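Putting the good plates back on the table

Mar 28, 2022

My mother-in-law had a sideboard that nobody under the age of forty was allowed to open. It lived in the hallway of the old house, and inside it, wrapped in tea towels that had themselves been wedding presents, was a dinner set that came out at Christmas and for the priest. When she moved into her unit last year the sideboard came to us, dinner set and all, and I've been thinking about it ever since (more than a grown woman should think about crockery, my husband would say, but he's the one who was raised not to touch it).

We had our first proper lunch off it in March. Ten of us, with the two tables pushed together and the little ones on the piano stool, and I kept looking down the length of it and feeling a bit giddy. Everybody ate exactly the way they always do. Somebody scraped a fork across the glaze and I winced, and then somebody else did it and I didn't wince, and by the time the pudding came round I'd stopped listening for it. I did the washing up myself afterwards with a rubber mat in the bottom of the sink, so don't go thinking I've turned into a relaxed person overnight!
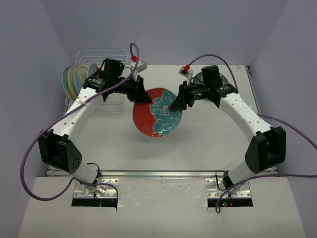 What I really wanted to write about, though, is what happened to our everyday plates once the good ones moved in, because it set off a whole reorganisation I hadn't planned on. We had one cupboard for plates. One. It's the cupboard to the left of the stove, and it has the sort of shelf that was put in by a previous owner with strong opinions and no spirit level. For as long as we've lived here that cupboard has held a tower of white dinner plates from the supermarket, a second tower of bowls, and behind them a sort of retirement village for things like the egg cups and the platter shaped like a fish.

The good set would not fit in front of any of that. So one rainy afternoon I took the lot out and put it all over the kitchen floor, and then of course the phone rang, and it was my friend Maham Kiani, and she came round, and we sat on the lino with a pot of tea in the middle of it all like two kids playing shops.

Maham is much more ruthless than I am. She picked up the supermarket plates one after another and asked me whether I liked them, and I had to say that I'd never thought about it. They were just the plates. They were there when I served dinner and they were there when I stacked the dishwasher, and I couldn't have told you whether the rim was raised or flat. She said that was a very sad thing to hear about something I'd looked at every night for years. I said it was a plate. She said, well, exactly, and poured herself another cup.

So the supermarket plates went into a box for my nephew, who has just moved into a share house in which (he tells me) they have been eating off the lids of saucepans. He was thrilled. I kept back a few for the garden, for putting under pots, and then I went out looking for some everyday plates that I'd actively enjoy.

This took ages. If you haven't shopped for plates lately, let me warn you that everything is grey. I went to Drolby first, where the whole back wall is crockery, and it was like looking out at the harbour on a wet morning. Grey, pale grey, speckled grey, a colour called oat that was grey. They were lovely to hold, I'll give them that, and the young man who helped me was very patient and kept fetching things down from the top. But I came home and looked at our kitchen, with its yellow curtains and the fridge covered in school photos, and I couldn't see them being happy here.

Then I tried the second-hand shops, my natural habitat. There's a particular pleasure in second-hand crockery, when you come across five plates and know that somewhere, years ago, there was a sixth and a bit of shouting. I found a set of brown ones with wheat on them that took me straight back to my auntie's place, and I stood there holding one for so long that the lady at the counter asked if I was all right. I didn't buy them. Some things are better left in your auntie's place. I did buy a gravy boat for $8 though, and we do not need a gravy boat, and I would do it again.

It was Boonsong Wiriya, of all people, who set me straight. He and his wife had us over for dinner and he put the food out on plates that didn't match at all, a different one for every person, big loud patterned things with fruit on them and birds and one with a sort of wonky sun. I asked where the set had come from and he laughed and said there was no set, he'd just bought one plate whenever he saw one he fancied. His grown-up kids each have their own and get quite shirty if a visitor is given the wrong one. I thought about that the whole way home in the car.
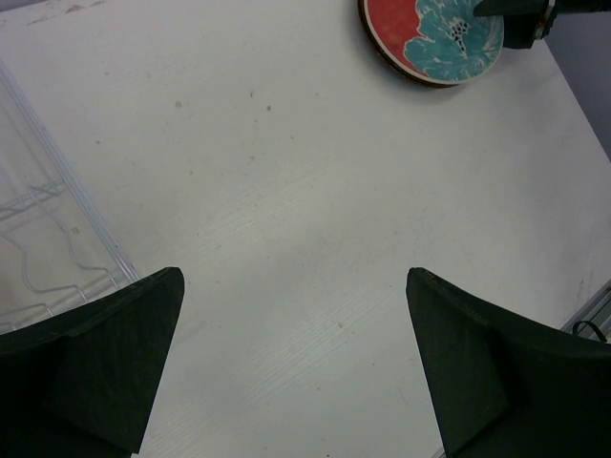 Pattern is something I'd been talked out of without noticing. I suppose I'd absorbed the idea that food looks best on white, and that may be so if you're a restaurant, but I'm serving sausages to people who have been at soccer. A plate with a great big turquoise flower on it, set against coral red, doesn't need the sausages to be beautiful. It's already done the work before anyone sits down. The petals on that one have a wavy edge and pale little strokes running through them for the veins, so there'd be something to look at as you ate your way down to it, and I remember as a child pushing the mashed potato aside to find the rabbit at the bottom of the bowl. Why did I ever decide that was only for children? I'd give that plate to my daughter, who likes anything with red in it, and I'd fight her for it on Sundays if we were ever allowed to swap.

So that's what we're doing now. One plate at a time, no matching, and everyone chooses their own. My husband took his task very seriously and came home with a plain blue one, which I thought was a bit tame until he pointed out that he'd be able to find it in the cupboard without his glasses. My youngest chose one with a lemon tree and has announced that it is named Lemon, and Lemon must be washed by hand. (Lemon has been through the dishwasher twice. Please don't tell her.) My son hasn't picked one yet. He says he's waiting for the right plate to come along, and in the meantime he's eating his tea off the fish platter.

A couple of practical things, for anyone tempted. Do measure your cupboard before you fall in love with a big plate, and measure the dishwasher too, as some of the older ones are much wider than you'd think. Odd plates don't stack as tightly as a set, so I've put ours upright in a rack that used to hold baking trays, and the baking trays have gone under the oven where they rattle every time a truck goes past. And if you buy old ones, have a good look at the glaze under a bright light. I keep the very crazed ones for under the pot plants, or for the wall.

As for the good set, it's in the sideboard still, but the tea towels have been taken off and put in the drawer to be used as tea towels. I rang my mother-in-law to tell her we'd had the lunch, and that the gravy had been passed around and nothing had been broken. She was quiet for a moment, and then she wanted to know which plates I'd given to the children. I said the same ones as everybody else. She asked if I'd used the mat in the sink.

She's coming to us for her birthday next, so I'm on the hunt for a plate for her as well. She says she doesn't want one. She also says that if there happened to be one with roses on it, not too pink, she wouldn't send it back.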